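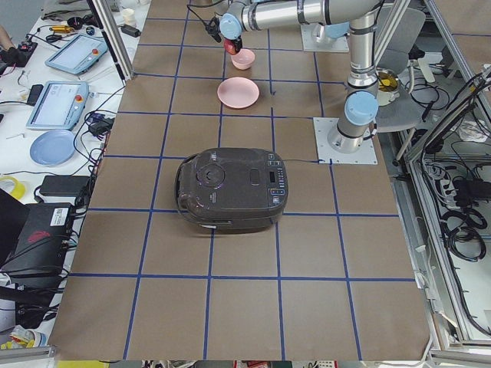
According to Ilar, who had emailed ahead with the objection, a learning system fed on tidy examples learns mostly how to be tidy. I took that line with me to Flarna and read it out before I had my coat off. The project lead, who asked to be left unnamed until the work is published, had heard it before.

"It's a fair complaint," the lead said. "We still have to start with something."

What Flarna has started with is 839 recorded examples of kitchen jobs, done by a robot arm while a person steers it. Each one is stored with the commands that went to the motors. The idea is that a program trained on enough of them will manage the same jobs by itself. I have heard this promised for warehouses, for orchards and for hospital laundries, so I asked how many of the 839 were any good.

The lead didn't care for the word. "We threw out 62. In those the operator paused too long, or a file didn't save. Clumsy ones we keep."

Why keep clumsy ones? The answer was that a person who fumbles and then recovers gives the system something to copy when it fumbles too. I can see the sense in that. I can also see that it is a handy thing to believe when your operators are new, and I said so. There was a laugh, a short one.

We went over the operators next. Flarna uses three, trained on a course bought in from Salletti, and they take turns through June. I wondered whether the program would end up learning three people's habits.

"It will, a bit. One of them always comes at a bowl from the same side. You can spot it in the data straight away." Nothing has been done about it so far – the plan is to bring in more people once the money allows.

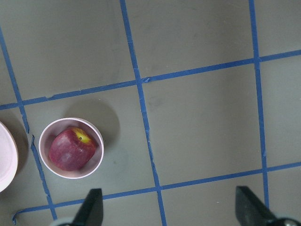 Does the trained system work on objects it hasn't met before? Sometimes, and less often than on the ones it has.

I was told that much without having to push, and it raised my opinion of the place. The figure itself I couldn't get. The lead wants seven more rounds of testing first and wouldn't be moved, even when I pointed out that funders had presumably been shown something.

"They were shown a video," the lead said. "I'd rather you didn't go by the video."

A second set of examples, shared by the Khương project, is due to be mixed in later. Their arm is a different model and their labels follow different rules, so somebody at Flarna will have to go through the lot by hand. I asked how long that would take and got a shrug – then, after a while, "Longer than we've told people."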